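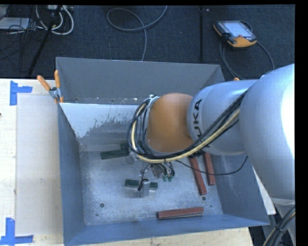
Ulla Lahtinen wrote to ask whether the bin could be bought without the blocks, and whether the blocks would mark the floor of it if they were tipped in by the boxful. Yes to the first. On the second, see Surface and wear.

Pindus Open Bin and Block Set

Print this page
E-mail this page

The Pindus is an open-topped metal bin for bench use. It is sold alone, or with a set of solid-colored rectangular blocks for sorting, storage and handling exercises. It has no lid and none is offered. The whole top is left clear so that contents can be reached, tipped in or lifted out from any side of the bench.

Specifications

Capacity, level fill: 128 liters
Maximum evenly distributed load: 44 kg
Inside corner radius: 5 mm
Warranty on bin: 5 years
Material: metal, one-piece floor
Lid: none
Blocks: sold separately or as a set

Capacity is measured with water to the lowest point of the rim. The usable volume for blocks is lower, as rigid pieces tipped in at random leave gaps between them. Buyers who need a given number of pieces in the bin at one time should test with their own material. Block mixes with long and short pieces settle differently from mixes of a single length.

Bench requirements

Stand the bin on a flat, rigid tabletop that carries the full load plus the weight of the bin. Wood tabletops are suitable. Check the table for rocking before filling, and check again after the first full load. A bin on a table that rocks will creep toward the low corner over a working day.

Keep the full underside supported. The bin must not overhang the table and must not be set on rails, battens or a frame with an open center. The floor is designed to be carried by the surface under it. If the bin has to stand on trestles, place a continuous board between the trestles and the bin.

A thin rubber mat may be used on slippery tabletops. Mats with a raised pattern leave small areas of the floor unsupported – use a smooth one. The Skostau mat is cut to the footprint of the Pindus and is listed separately.

On carpeted floors, table feet sink for some time after the table is placed. Level the table, leave it overnight, then level it again before setting the bin down.

Blocks

Blocks are supplied in red and green. The green is a dark shade and is close to the one used in the earlier Nagano set, though the two were made by different suppliers and will not match exactly side by side. Color runs all the way through the piece. Scratches show as a change in sheen and do not expose a second color underneath.

Each set contains more than one length. Longer pieces tend to bridge across shorter ones when tipped, and they come to rest at a slant with one end raised. For exercises where every piece has to lie flat, spread them by hand after tipping or fill the bin in single layers.

The blocks have no magnets, pegs or sockets. They do not lock together and are unsuitable for building anything that has to bear weight. Edges are lightly broken at the factory. Pieces with a raised edge should be returned, as a raised edge will score the bin floor.

Surface and wear

The inside of the bin will pick up fine scratches from the first load onward. These are cosmetic and are not covered by the warranty. Dents in the floor deeper than the sheet thickness, separated corners and a distorted rim are covered, provided the load limit and the bench requirements have been followed.

Tipping blocks from a box held above rim height produces most of the marks we see on returned bins. Lower one edge of the box onto the bin floor and slide the contents out. Darnell Greenberg, who tested the production bins, found that a sheet of felt under the first load made little difference to the scratching and got caught under the pieces when the bin was emptied. We no longer supply one.

The metal reflects overhead lighting. Where glare on the floor of the bin makes dark pieces hard to pick out, move the lamp to one side or fit a diffuser. A matte insert, the Plesden liner, is available. It reduces the inside height slightly and is held by friction only, so it should be taken out before the bin is turned over.

Cleaning

Remove all blocks. Wipe the bin with a damp cloth and a mild dish soap, then dry it with a second cloth. Pay attention to the inside corners, where dust collects. Scouring powder and steel wool leave a pattern of scratches that reflects light unevenly and cannot be polished out on site.

Wash blocks by hand in lukewarm water. Do not put them in a dishwasher – the longer pieces can bow slightly in the drying cycle and will then rock on a flat surface. Let them dry in a single layer before returning them to the bin.

Moving the bin

Empty the bin before moving it. It has no handles, and the rim is not intended as a lifting point for a loaded bin. An empty bin can be carried by two people with their hands under the floor. Gloves are recommended. Do not drag it across a wood tabletop, as grit trapped underneath will cut the finish.

Bins may be nested for transport with a sheet of cardboard between them. Nested bins must be stored upright. Stored on their sides they wedge together, and prying them apart is the usual cause of a bent rim.

Changes from the previous version

The inside corners are now rounded. On the earlier bin they were folded square, and short blocks could lodge against the fold. The rim has been widened, and the drain hole has been removed from the floor. Liners made for the earlier bin do not fit this one. Customers who are unsure which version they have can check for the drain hole.

Ordering

The bin, the block set and the liner have separate order codes and may ship in separate cartons. Replacement blocks are sold by color in mixed lengths. Single lengths are made to order from November, with a minimum quantity stated on the quotation. Questions on load and bench layout go to Leif Hjaltested, and orders and returns go to Romain Gaillard.

Page revised 25 August 2026

Related items

Plesden matte liner
Skostau smooth bench mat
Replacement blocks, red
Replacement blocks, green
Nagano block set (discontinued, remaining stock)
Cardboard separators for nested bins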